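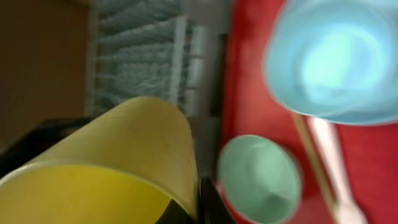
A robot's two black fingers beside a yellow cup. The mint-green cup stands on a red tray.

Why do robots need rules?

At your home there are rules for the kitchen. Wash your hands. Do not run with a knife. Ask before you touch the stove. You know these rules because a grown-up told you, and probably told you many times.

A robot that works with dishes has rules also. It cannot hear them from its mother, so people must write them down and put them inside the robot's program. In this page we look at some of these rules. They come from the robot workshop in Wendum, where Nurhan Dağdelen and Kenneth Macapagal teach robots to move cups, bowls and spoons.

Rule one: Be gentle

When you pick up a paper cup, you squeeze it a little. When you pick up a heavy bottle, you squeeze more. You do not think about it, your hand does it for you. A robot has to be told how strong it may squeeze. The people in the workshop choose a limit, and the robot may not go over it. They test the limit first with cups that do not break easily. Glass comes much later.

Rule two: Go slowly near people

A robot arm can be fast and strong. If it hits your elbow, it can hurt. For this reason the arm must slow down when a person comes close, and it must stop if the person comes too close. In the workshop there is a line of tape on the floor. Visitors stay behind the line. Kenneth says that the tape is the cheapest safety machine in the building.

Rule three: There is always a stop button

The stop button is big and red and you push it with your whole hand. Anybody can push it, also a child, and no one will be angry. Every morning Nurhan pushes it once before the work starts, to check that the robot really stops. After a stop, the robot may not start again alone. A person has to look around and say that it is safe.

Rule four: Look before you take

Many robots have a small camera close to their fingers. A camera can make mistakes. A bowl can look blurry when things move, and one cup can hide a part of another thing. If the robot is not sure, it should wait or look again from another side. It should not guess and grab. This is a good rule for people too, for example when you reach into a sink full of soapy water.

Rule five: Write down what happened

When a robot drops something, the team writes it in a notebook. They write what the robot was doing and what they changed after. The notebook in Wendum has about 70 pages now. Some pages are boring. But when a new person like Kadir Işık came to the team in September, he could read it and learn from the old mistakes.

Who makes the rules?

Some rules are made by one team for its own room, like the tape on the floor. Other rules are made by experts from many countries who sit together and agree. These are called standards. A standard is a long text that says how a thing should be built or tested, so it is safe in every place. You know other standards already. The helmet for your bicycle was tested after one.

Words to know

Gripper: the part of a robot that holds things, like a hand.
Limit: the most that is allowed.
Standard: a rule that many people agreed to follow.

Try it at home

Put a plastic cup on the table. Now write rules for a friend who plays the robot and must move the cup to a tray. The friend may do only what is written. Then read your rules again and add the ones that you forgot.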